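Keeping wool and bedding in use: a conversation with the Vieira Textile Reuse Service

The Vieira Textile Reuse Service has operated from the former post office at Driltell for nine years. It receives clothing and household linen from residents, passes on what can be worn or slept in, and sends the remainder for fibre recovery. In October the service's manager spoke to this bulletin about donations, moths and the rising demand for bedding.

The service was set up with a single paid post and the use of two rooms. It now handles up to 1,000 items a month, and the manager is frank about the strain this places on the building. "We were designed for coats and school uniform," she said. "The linen came later, and it takes up a great deal more shelf space than people suppose. A double duvet cover folds down well enough. A duvet does not."

Knitwear remains the largest single category in the colder half of the year. Last winter the service passed on 906 jumpers and cardigans, most of them to households referred by schools and health visitors. The manager said that residents often hold back knitted items in the belief that a small fault makes them unsuitable.

"A loose cuff or a missing button can be put right in ten minutes," she said. "What we cannot put right is felting. Once a wool jumper has been through a hot wash it has gone for good, and we would ask people to check the label before they wash something to give to us. If in doubt, please bring it unwashed and tell the desk." 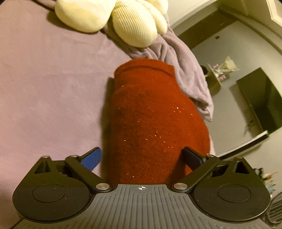 Moths are the other concern. All wool and wool-mix items are sealed and placed in a chest freezer for two weeks on arrival, and the freezer is now the part of the process that decides how quickly stock can move. A second one was bought in spring with a grant of £800 from the Zukia Fund. The manager described the purchase as "the least glamorous thing we have ever asked for, and the most useful".

She was asked whether cheaper new clothing had reduced the demand for second-hand goods. Her view is that it has changed the donations more than the demand. Garments arrive in larger numbers, and fewer of them are fit to pass on. "Seams are narrower than they were - there is nothing to let out," she said. "A skirt from thirty years ago will often have an inch to spare on each side. Our menders notice that every day."

Bedding is governed by stricter rules. Sheets, pillowcases and covers are accepted if they are clean and free of tears. Pillows are declined in all cases, and mattress protectors are taken only in their original packing. Fitted sheets should have the size written on a slip of paper and pinned to one corner, as the sewn labels are frequently too faded to read.

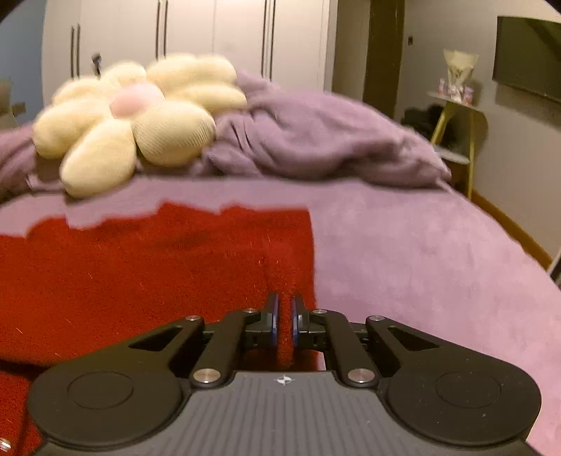
Mauve-pink sheet on a bed.

The waiting list for bed linen stood at 200 households at the end of the summer. Single sets are in shortest supply, and the service has arranged for the Pikix laundry to wash linen from guest houses that would otherwise be thrown away. The arrangement is to run for one year in the first instance. "Guest houses change their colours, and there may be years of wear left in the old set," the manager said. "Families do not mind whether the pillowcase matches."

On the future of the premises she was more guarded. The lease has two years to run, and the roof over the sorting room will need attention before then. Talks with the landlord are continuing.

Donations may be left at the side entrance in Driltell until 4 pm. Bags should be tied, and knitwear should be kept apart from linen.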